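# Section 4: Your first cloth session with the hand gripper

I've written this for anyone joining the Trostport robotics club this term, and it picks up after the charging and pairing pages. Have the gripper in your hand while you read, it makes far more sense that way! Cloth is what we start everyone on, and a sofa at home is a perfectly good place to do it.

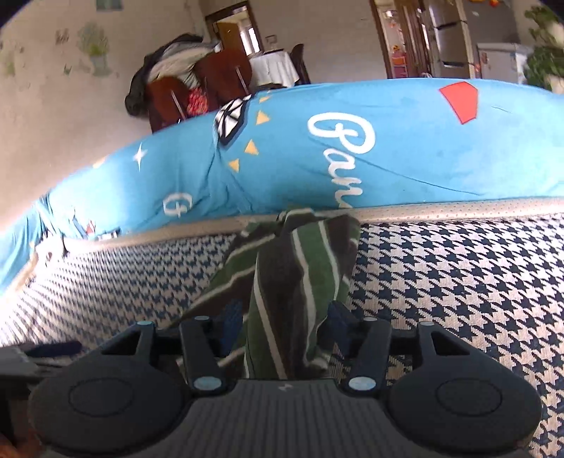
## 4.1 Picking up and letting go

1. Switch the gripper on and squeeze the handle a couple of times with nothing in the jaws. Both sides should close evenly. If one lags, go back to Section 3 and redo the zeroing.
2. Lay your cloth on the seat and scrunch it a bit. A tea towel or an old shirt will do nicely (I like stripes, you can see the twist in them on playback).
3. Start recording and wait for the beep.
4. Come in slowly from the front, jaws open, and close on a fold. Go for a good fat fold, as single layers slip out.
5. Lift, carry it to wherever you want it, and open the jaws all the way before you back off.
6. Stop recording. That's one take.

**Note:** keep each take to 19 seconds or under. The Hastitz script chops off anything longer, and I lost a whole evening in August that way.

**Caution:** mind your fingers round the pivots on the jaw arms. They do nip. Long sleeves and dangly bracelets are best kept well out of it too.

## 4.2 How many takes?

Aim for up to 100 in your first week. The club target is 2,000 before we go to the Tonon meet, so every little helps, but please stop when your wrist gets tired. Sloppy takes only make more sorting for Jae-hoon Cha, and he's got plenty already.

## 4.3 Saving your work

1. Plug the gripper into the club laptop and open the Prajapati folder.
2. Copy your takes across and add your initials to the folder name.
3. If you get error 131, unplug, count to ten and try the other port. It's nearly always the port.

**Note:** don't wipe the card until Jae-hoon has ticked your name on the sheet.

Folding is in Section 5.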